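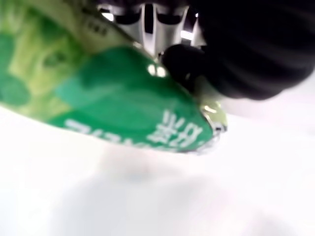

# Dinner plates as trays for small stuff – who else does this?

**Board:** Home & Tidying > Small Spaces

### mopandglory

I have a new favorite way to corral toiletries and I need to share it with people who will care. Plates! Plain old dinner plates!

Long version: we redid the spare room so my sister's family can stay this summer, and the guest bathroom is tiny. There's no counter at all, just the sink and a ledge that wouldn't hold a bar of soap. So guests keep their things on the big white table in the room, and I wanted something on it that says "your toothpaste goes here" without buying another basket. I looked at trays at Sunholm and loved every one of them, but they wanted 46 dollars for the one I liked best and I just couldn't do it for something that's going to get toothpaste on it.

Then I was unloading the dishwasher and there was my answer. I have a stack of white plates with a thin black rim, leftovers from a set we mostly broke, and one of those on a white table looks so good. The black line does all the work. You see a circle and you want to put something in it.

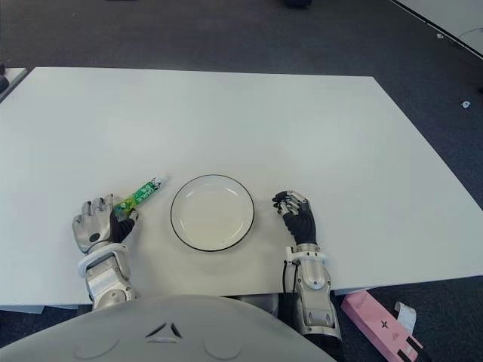 I tried a side plate first and it was too small for anything but rings and hair ties. A dinner plate holds a toothpaste, a brush and a little jar, and after that it gets crowded. Best part is cleaning. It goes in the dishwasher! Try that with a wicker tray.

Anyway, tell me what you use. I'm doing a second one for my desk tonight.

### tinroof_annie

Oh I love this. I do saucers for earrings and never thought to size up. Thrift store by me sells odd plates for 90 cents each, so I'm going to go dig for one with a rim like yours. Is it a glossy rim or painted on top? I had a gold one and the gold came off in the wash.

### Jindemine

Gonna be the grump here. A plate is round and tubes are long. You lose all the space on the sides, and the long stuff sticks out past the edge and rolls or gets knocked. A rectangular tray of the same width holds twice as much. I've had the same Lello drawer insert for years, turned upside down as a tray when I need one, and it fits a toothbrush end to end.

Also a plate has a slope to it. Bottles slide to the middle and end up in a heap.

### mopandglory

@tinroof_annie no idea how they make it but mine has been through the dishwasher more times than I could say and the black is still black. Gold always comes off, I think that's just gold.

@Jindemine fair on the long stuff! A toothpaste laid straight across does poke its cap over the rim. It doesn't bother me one bit, I kind of like it, but I can see how it would drive a tidy person up the wall. On the slope I don't agree. These are pretty shallow with a flat middle, and a tube just lies there. Pasta bowls would be another matter.

### greenbarn

Following because I have the same problem with packets. Samples, wipes, refill pouches, all that shiny floppy stuff. It won't stand up and it won't stack. Plate or no plate?

### mopandglory

No plate for floppy things, sadly. I tried. They hang off the side and slide away the second you reach for anything else. I stand mine in a mug. Same rule in the kitchen, by the way, any foil pouch goes upright in something deep with the top facing you.

### Jindemine

See, a tray would hold those.

### mopandglory

A tray WITH SIDES would. Your upside-down insert wouldn't!

### Jindemine

Okay, you got me there.

### machala_mornings

Hi from the Machala Road end of town, where every apartment has a bathroom the size of a closet. We keep 2 plates going, one per person, and it settled a fight that had been running since we moved in. My stuff stays on my plate. If it doesn't fit it goes in the drawer. I didn't expect the limit to be the useful bit, but I got rid of three hand creams I didn't even like.

Only tip I have is felt dots underneath. Ours scraped on the tabletop every time somebody grabbed the floss.

### mopandglory

Felt dots!! Yes. Adding that to the list. And one plate per person is such a good idea for when the family comes, I'm stealing it.

For anyone starting out, put the everyday thing in the middle and nothing else for a day or two. Then add one item at a time and stop when you have to move one to get at another. With mine that's the toothpaste first:
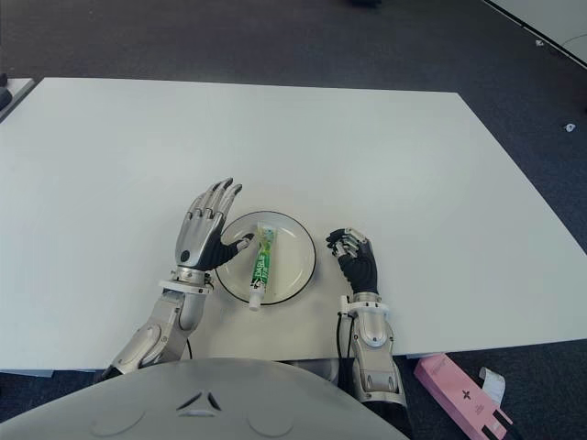
### tinroof_annie

Back from the thrift store! No black rims, but I found a cream one with a thin blue line and it's perfect. It's on my nightstand with lip balm, glasses and the lotion. My husband asked where dinner was.

### quiltedowl

I read this whole thing and then went and looked at my bathroom shelf. The old "show your counter" thread got to 197 replies and I don't remember a single plate in it. Would this work on glass? I worry about chips.

### machala_mornings

Felt dots again. Four of them, spaced out near the foot of the plate. I'd still set it down gently.

### Jindemine

For the record I put a plate on my desk this morning. It has paper clips on it. Toothpaste is staying on the tray.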